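Robotics Club: Spring Update
15/04/2018

The club has moved on from driving robots around the gym floor. Since winter break the senior group has been working on the Trallinum challenge, where an arm has to handle small plug-in parts on a plate and put them where they belong without a person touching anything. The regional round is in July.

Our arm is a secondhand Uvico that the school bought with a $2000 grant from Celetti, the machine shop on the county road. The grant did not cover the gripper. Students raised another $900 at the fall car wash and the chili supper, and that paid for the gripper and the small camera at the wrist. Thank you to everyone who came out.

Most of the past month went into the approach, meaning the last few inches before the fingers close. The group runs it slowly, stops the arm, looks at the camera picture, and writes down how far off it is. Then they change one number and run it again. It is slow work and the students keep a paper log of all of it.

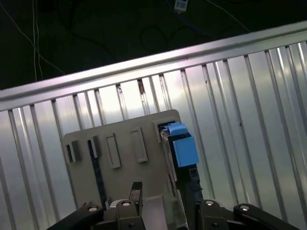 Lighting has been the biggest problem this spring. The software looks for edges, and anything shiny near the work gives it edges that have nothing to do with the part. The ribbed metal panel behind the gray plate is a good test of that, with pale streaks running down it where the light hits unevenly. The blue block at the right side of the plate is easy for the program to pick out by color. The empty slots are harder, being gray on gray, and two students are now writing a separate routine for them that uses the raised lip as a guide.

The programming team also rewrote the part of the code that decides when to give up. The old version kept trying until someone hit the stop button. The new one backs off after 20 seconds and returns to the start position. Under Trallinum rules a clean return still earns partial points.

Mondal has offered us bench space on Saturday mornings through the end of the school year. Students need a signed permission form and safety glasses. Closed shoes are required, and long hair has to be tied back.

Travel to the July event will cost $3000 for the team, including the van and two nights of lodging. Families who can help with driving or meals should leave a note at the front office. The next fundraiser is a pancake breakfast in the cafeteria, and tickets will be sold at lunch the week before.

New members are welcome at any meeting. No experience is needed, and the junior group still has openings for grades six through eight.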